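The Louro Storage Tub, After Four Months
8/10/22

I bought my first Louro tub in April, to hold a sourdough starter that had outgrown its jar. I now own three, which says something about the tub and something worse about me.
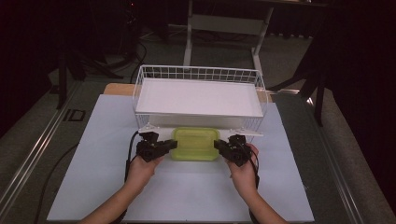 A reader over at the Lernel kitchen forum told me I was wasting my money, and that any deli container would do the same work for free. Fair enough. I used deli containers for years. I have a drawer of them at home, along with 63 lids, and on a good day two of the lids fit something.

The Louro has one lid. It goes on with a push at each corner and comes off when you want it to, and that is most of what I ask from a tub. The first week it was stiff enough that I opened it with a butter knife. By May it had loosened up. By July one corner had loosened up a bit more than I'd like, and soup has been banned from that tub ever since.

Stains: yes. Kivitz, who make the thing, print "stain resistant" on the sleeve, and I suppose it did put up some resistance. It held out against beet salad for a night. Tomato sauce won in under an hour. Baking soda paste got most of the pink out, and a morning on the windowsill took care of the rest, more or less.

Smell is better. I kept chopped onion in one for three days, washed it, and put melon in it. The melon tasted like melon. My old tubs would have made a point of mentioning the onion.

It stacks well with its own kind and with nothing else in my fridge. I assume this is how they get you to buy the second one. The set of two costs 14 dollars at Skosirgate, the single is 11, and I paid full price for singles three times because I am bad at planning.

Dishwasher: top rack only. I ran one on the bottom by accident and the base now has a slight belly, so it rocks when you set it down. Still holds rice.

The measuring lines up the side are raised and the same color as everything else, so you read them with a thumb. Mine are fine for beans. I wouldn't bake by them.

Would I buy it again? I did, twice, so I can't very well say no. If you already have containers and the lids that go with them, keep your money. If your lid drawer looks like mine, get the set of two, skip the soup, and keep it off the bottom rack.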